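제목: 핸드헬드 그리퍼 키트 왼쪽 트래킹 끊김 (Tostodum 평가판)
상태: 해결 확인 중
우선순위: 보통
작성: Hanna Adamczyk
제품: Sultadard 양손 그리퍼 키트, 대여 평가 4주 플랜

안녕하세요, 또 접니다! 지난번 충전 독 문의 때는 답변 빨리 주셔서 감사했어요. 이번엔 좀 골치 아픈 건데요, 왼손 그리퍼 위치가 자꾸 튑니다. 오른손은 멀쩡해요. 정말 얄미울 정도로 멀쩡합니다.

증상부터 적을게요. 녹화를 시작하고 한동안은 괜찮다가 왼손 궤적이 옆으로 훅 밀려나고, 로그에 "marker lost (L)"가 뜹니다. 잠시 뒤에 제자리로 돌아오긴 하는데 그 에피소드는 이미 못 쓰게 되고요. 오전에 40개를 찍었는데 그중 12개를 버렸습니다. 서랍 열기, 상자 열기처럼 손을 몸 쪽으로 당기는 동작에서 유독 심해요. 책상 위에서 물건을 그냥 옮기는 작업은 거의 문제가 없었고요.

제가 먼저 해 본 것들입니다.
- 양쪽 그리퍼 전원 껐다 켜기: 변화 없음
- 캘리브레이션 다시 하기(세 번이나 했어요ㅠㅠ): 처음엔 나아진 것 같다가 도로 똑같음
- 허브 케이블 좌우 바꿔 꽂기: 여전히 왼쪽만 끊김
- 마커 면을 마른 천으로 닦기: 변화 없음

작업 공간은 흰 화장대 쪽이랑 그 너머 흰 책상 쪽, 이렇게 두 군데를 씁니다. 벽도 가구도 거의 다 하얘서 혹시 노출 문제인가 싶기도 했어요.

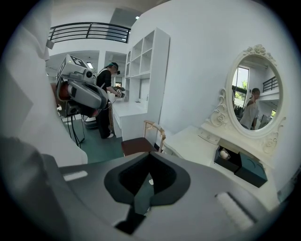
화장대 쪽 그리퍼에서 본 작업 공간. 안쪽 흰 책상에서도 그리퍼 작업 중.

펌웨어는 185 빌드입니다. 설명서 문제 해결 편에는 "조명을 확인하십시오" 한 줄뿐이라 솔직히 좀 아쉬웠어요(번역도 어색하고요). 천장등은 늘 켜고 쓰고 창으로 낮빛도 들어오니까 어두워서 그런 건 아닌 것 같은데, 반대로 너무 밝아도 문제가 되나요?

추가 메모, 오후 2시: 노출을 한 단계 낮춰 봤습니다. 끊기는 횟수가 조금 준 것 같기도 한데 자신 있게 말은 못 하겠어요. 그리고 하나 발견! 제가 팔꿈치를 옆구리에 붙이면 거의 바로 끊깁니다. 팔을 쭉 뻗고 있으면 안 끊기고요. 같이 쓰는 동료한테 똑같이 해 보라고 했더니 동료는 멀쩡하네요. 그럼 제 자세 문제인 건지, 착용 세팅 문제인 건지 모르겠습니다. 헐렁한 긴소매를 입으면 그것도 영향이 있을까요? 소매가 그리퍼 몸체까지 내려오는 경우가 있거든요. 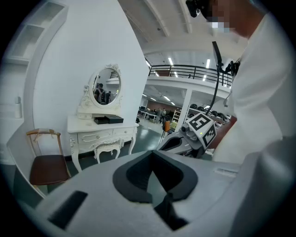
Ingvild Eide: 메모 잘 읽었습니다. 동료분은 괜찮고 팔꿈치를 붙일 때만 끊긴다면 기기 고장보다는 가림일 가능성이 커 보여요. 머리 쪽 카메라가 마커 큐브의 면을 하나도 제대로 못 보면 그 로그가 뜹니다. 소매는 걷거나 밴드로 묶어 주시고, 머리 쪽 카메라 각도를 아래로 7도 내린 다음 캘리브레이션을 한 번만 다시 해 주세요. 노출은 기본값으로 돌려놓으셔도 됩니다. 그래도 왼쪽만 끊기면 큐브 고정 나사가 풀렸는지 봐 주시고, 흔들리면 교체품을 보내 드리겠습니다.

오, 각도는 생각도 못 했어요! 바로 해 봤습니다. 나사는 양쪽 다 단단했고, 노출은 말씀하신 대로 기본값으로 돌렸어요. 각도 내리고 짧은 소매로 갈아입고 나서 화장대에서 제일 말썽이던 상자 서랍 열기만 골라 다시 찍었습니다. 결과는요, 12개 연속으로 끊김 없음! 팔꿈치를 일부러 붙여 봐도 로그가 조용합니다. 소매 때문인지 각도 때문인지는 아직 따로 확인을 못 했으니까, 내일 긴소매를 입고 한 번 더 해 보고 여기에 남길게요.

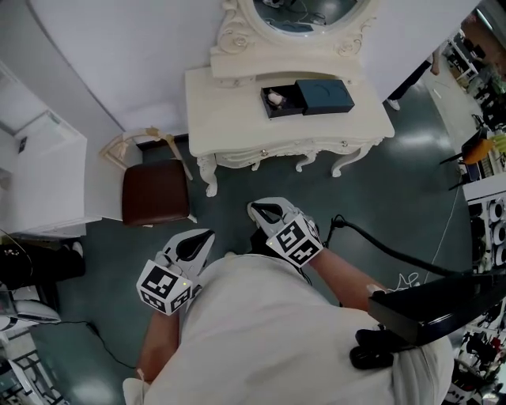 화장대 앞 양손 작업, 머리 쪽 카메라 시점. 남색 상자의 서랍이 조금 열린 상태.

온 김에 평가 의견도 몇 개 적어 둡니다. 그리퍼 자체는 꽤 마음에 들어요. 손에 쥐면 금방 익숙해지고, 처음 온 사람도 조금만 연습하면 바로 녹화에 들어갈 수 있습니다. 다만 케이블은... 오른쪽 케이블이 바닥으로 늘어져서 발에 걸릴까 봐 계속 신경이 쓰여요. 짧은 케이블 옵션이 있으면 견적에 같이 넣어 주세요. 그리고 "marker lost"가 뜰 때 소리로도 알려 주면 정말 좋겠습니다. 지금은 다 찍고 나서 로그를 열어 봐야 아니까 허탈하거든요.

구매 여부는 4월 안에 정해야 하는데, 저는 사자는 쪽이고 Oliwia Rutkowska는 케이블 답변을 보고 정하겠답니다. 티켓은 내일 긴소매 테스트까지만 열어 둬 주세요!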